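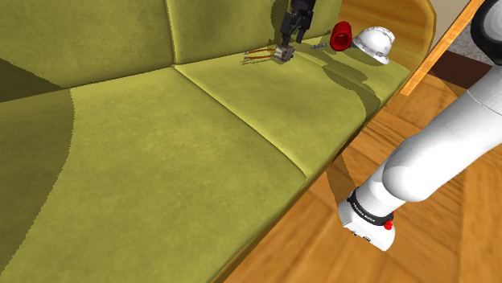

Seating cell, simulated view. Green sofa with loose items on the right seat cushion, black arm and white arm both at the right end.

8 Mar 2022
By the Avel cell safety desk

Woltano Furniture Reclaim, Haverford building
Checklist 1132, two-arm seat clearing, pre-installation review
Scope: changes to operator work when the arms take over clearing of returned sofas. Reviewed against the Julline simulation and the present manual station.

1. Reach envelopes of both arms drawn on the floor plan: YES
Comment: Envelopes overlap above the right seat cushion. Interlock logic must treat the overlap as a single zone. Supplier drawing still has two.

2. Gripper approach to small items on fabric: OPEN
Comment: Thin pronged items and screw-like items lie close to the cushion surface. Fingertip clearance to fabric not stated. Supplier to state it in millimeters.

3. Round or hollow items: OPEN
Comment: A red cup on its side can roll if touched. Drop path toward the armrest and floor not assessed.

4. Head protection among returned goods: ACTION
Comment: A white hard hat is in the item set. Any hard hat found in returned goods goes to the reject bin and is not to be issued to staff. Add to the sort sheet.

5. Stop controls at standing height, both ends of the cell: NO
Comment: Only one location on the plan. Buttons on arm housings do not count toward this item.

6. Walkway beside the sofa, 42 inches clear: YES
Comment: Measured at the manual station with tape. Repeat after the fence goes in.

7. Manual lifting: YES, with change
Comment: Operators no longer lean over the seat to clear it. They still turn cushions and load the sofa. Load sheet 1804 covers the old job and needs a new line for the turn table.

8. Sharp object handling: PARTIAL
Comment: Gloves stay mandatory at the sort bench. Hand searching of seams remains a manual task, gripper not rated for it. Needle log continues unchanged.

9. Staffing and role change notices posted: PARTIAL
Comment: 29 operators affected across both shifts. Clearing posts become loader and monitor posts. Day shift notice posted, night shift notice missing from the board by the time clock.

10. Monitor post workload: OPEN
Comment: One person is assigned to watch two cells. No limit on continuous watch time. Rotation to be written before acceptance.

11. Lockout training: NOT STARTED
Comment: Required for loaders as well as maintenance. Present plan lists maintenance only.

Result: hold. Items 2, 3, 5, 10 and 11 to be closed before power-on at Haverford. Full recheck in September with the fence in place.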